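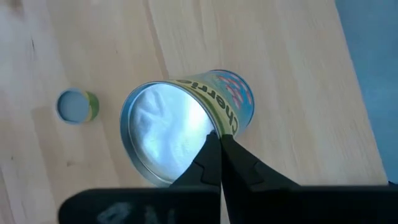 Gripper at the mouth of a tin, lid off to one side. One of the can tasks at Janwood.

How many tins is enough?

Janwood's can-handling project has reached 3602 recorded examples, and the update sent round in May treats that figure as good news. Perhaps it is. I spent a morning at the bench and came away less sure what the number is meant to tell us.

For members who missed the earlier items, the work goes like this. A person steers the arms through a small job, everything the arms and cameras register is saved, and the whole lot is later fed to a learning system called Callora. Callora is supposed to pick up the job from the examples and then do it alone, with tins it hasn't met, in places it hasn't been put before. The first half of that is going on daily and I have no complaint about it. The second half is still mostly a promise.

My doubt starts with what counts as an example. On the tally sheet, a clean pick of an upright tin scores one. So does a fumbled pick that gets saved on the third go, and so does a tin on its side, which is a different problem altogether for two fingers that have to find a thin metal rim. When I asked how many of the 3602 were tins lying down, I was told 436. I then asked how many of those were done well enough to be worth copying, and the answer was that this would be looked at later.

Later is a word I have heard before. Members with long memories will recall the Proreo trial, where we were told that the poor recordings would wash out in the bulk of good ones. They didn't wash out. The machine learned to hesitate above every object, just as its tired teachers had, and a fair part of the budget went on finding out why. I would have liked somebody to mention that in the May update.

The second thing is variety. A whole set of tins, tall and short, in all sorts of colours, stands at the far side of the same pale wooden table, between the same pair of arms, and one is set out in the middle to be worked on.
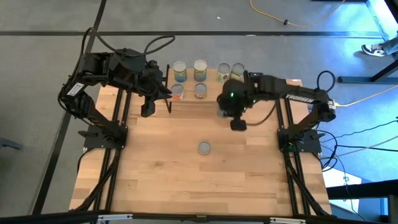
The people running it say the labels and sizes give Callora plenty to go on. I can see the argument for a first batch. But a kitchen cupboard doesn't have bare wood round every tin, and a shop shelf doesn't have an arm bolted down at either end. If the plan is to move on to other tables and other light, the plan should say when, and it should say how many of the next examples will come from there. At present it gives a target and nothing else.

Marciniak, who are paying for the storage and would like to use the results in their packing rooms, have asked for a test after the next batch. Good. I hope they insist on tins that were never on the bench, and on somebody from outside the project doing the scoring. I also hope the failures get printed alongside the successes – last time we had a short film of the machine getting it right and no word on how many tries it took.

In fairness, the patience of the people at the controls is impressive. I had a go myself and lasted 14 minutes, in which time I managed 2 decent picks and a great deal of nudging. Anyone who thinks this is easy work should try to pinch the rim of a tin with somebody else's fingers. It did leave me wondering whether my own efforts are now in the pile, and I have written to ask for them to be taken out.

The bench is open to members most mornings until noon. Go and look, and ask how the recordings are checked.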